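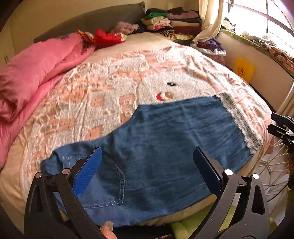 Visit report: Gomenholm open afternoon, February

Gesley runs its household handling program out of a converted seed warehouse at Gomenholm. Doors opened at 1 p.m. I went with one question, whether a machine can fold a pair of jeans on an ordinary bed, and stayed until they turned off the lights.

Most of the afternoon was given to laundry. Towels are close to solved on a bare table. The Dhillon cell, two arms over a grey bench, folded hand towels at a steady 50 seconds each and squared the stack afterwards. A person takes a few seconds. The cell doesn't need watching, so for a motel the comparison is fairer than it sounds.

Jeans are harder. The cloth is stiff at the seams and limp between them, the legs twist independently, and a two-finger grip on the waistband tells the controller very little about where the hems are. Colleen Thibodeau, who leads the folding work, put up the February numbers: 182 attempts on denim, of which 9 ended in a fold she would put in a drawer. Most of the rest failed at the first lift, when the fingers took one layer and left the other behind. 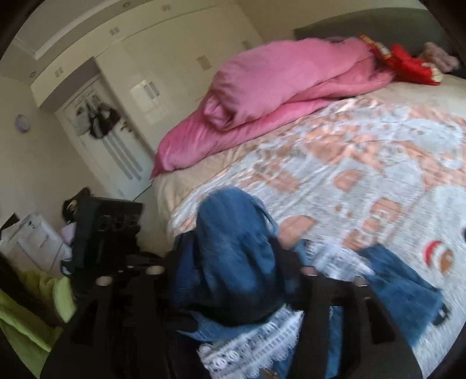

A bed makes all of this worse. The mattress gives under the fingers, so contact force is a poor guide to how many layers have been caught. A loose blanket tends to come up with the garment. Printed bedding also confuses the segmentation, and lace trim is worse again, as the software tends to label the openwork as background. Thibodeau's group now trains on cluttered bedrooms for this reason, and she expects the bench figures to drop before they improve.

The Trarelov gripper was on a side table for visitors to handle. It closes smoothly and the pads hold denim well. I could pick up a single layer with it on my third try, looking straight at the cloth, and could not do it at all with my eyes shut.

Shop-floor work got 4 short demonstrations at the end: bin picking, carton opening, shelf facing and hanger loading. Hanger loading stalled twice on a knit collar. Carton opening was quick and, to my eye, ready to sell.

Parking is off the north lane. Bring a jacket, as the warehouse is not heated past the front office.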